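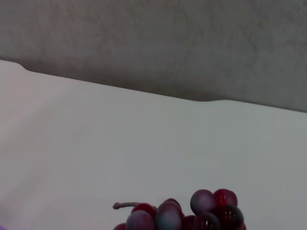 White surface, gray wall

Subject: Re: Getting the word out about the May pantry day

Hello everybody,

Thank you for all the kind notes after my last message. I read every one with my tea this morning and I'm sorry I couldn't answer each of you separately (my typing is slow and my phone is slower!). I do want to go back to something Yurii Skoryk brought up, as I think a lot of us have wondered the same thing.

Yurii Skoryk wrote:
> I'm all for the pantry day, but the families I visit on the
> Sundqvist side are telling me they were asked for pay stubs last
> time, and two of them went home with nothing. Can we please
> settle this before the flyers go out? Also, the bus stops
> running at 5.

You're right, Yurii, and I'm glad you said it plainly. The form came over from the old Olitz program and we never trimmed it down. Last year 898 households came through our doors, and I hate to think how many more turned around at the sight of that clipboard.

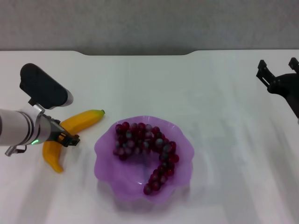

Do families have to show proof of income?
A name and the number of people at home is all we will ask for, and that goes for every visit.

As for the bus, Renura House has offered us the hall from noon, so we can open earlier and folks can get home with their bags before the last one leaves. We have 25 helpers signed up so far and I'd love to see a few more, especially anyone who speaks a second language. The Restoris fund is covering 90 boxes for people who can't get out, and if you know a neighbor who ought to have one, write to me directly and leave the list out of it. People are shy about these things, and I would be too.

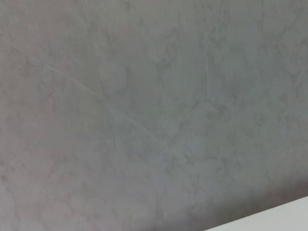 Page last changed: May, 4:10 pm

I'll send the new flyer wording tonight, once my daughter has looked over my spelling.

Warmly, and with thanks to you all,
Your pantry day coordinator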